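Neighborhood Forum > Local Government > Grocery bag fee resolution, hearing Monday

pemon_st_dad
The bag fee is on the council agenda for Monday. Stores would charge 12 cents a bag. I wrote to my council member and asked for a no vote. The sample letter from the merchants group is 111 words and easy to change. Calls work too.

raseck
I'm for it. The storm drain on my block is full of bags every January.

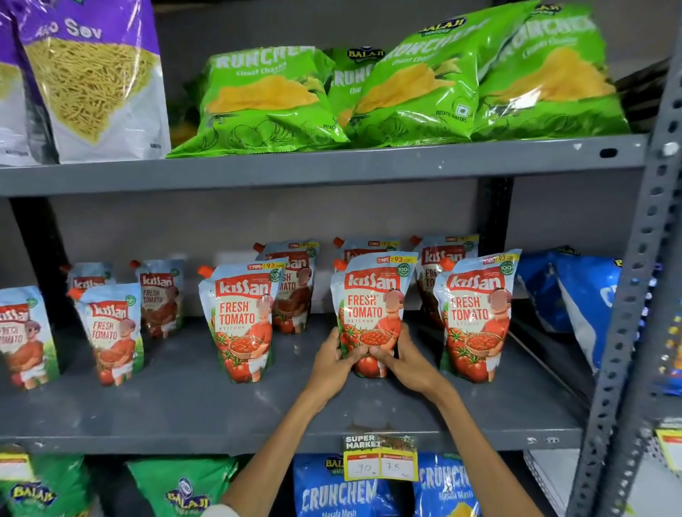

tatli_k
My question is what the fee covers. Section 2 says "carryout bags" and leaves it there. Does that mean only the bag at the register, or packaging too? A Kissan ketchup pouch like the one being held there is plastic, and so is nearly everything sold at a corner store. I'd like that spelled out before anyone votes.

raseck
Register bags only. Read the definitions on page 4.

tatli_k
My copy stops at page 3. Can someone post the rest?

Nermin Akbulut
I have the full text and will put it in the files section tonight. Raseck is right about the definition. Small shops get 60 days before fines start. I asked for 105 and the clerk said to bring it up in public comment.

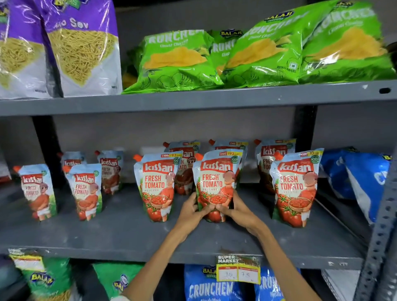
Sign-up for comment closes at noon on the day of the hearing. You can also email a statement.

pemon_st_dad
60 days is too short. Still a no from me.

flekell22
Does the fee go to the city or does the store keep it?

Nermin Akbulut
The store keeps it. Section 5.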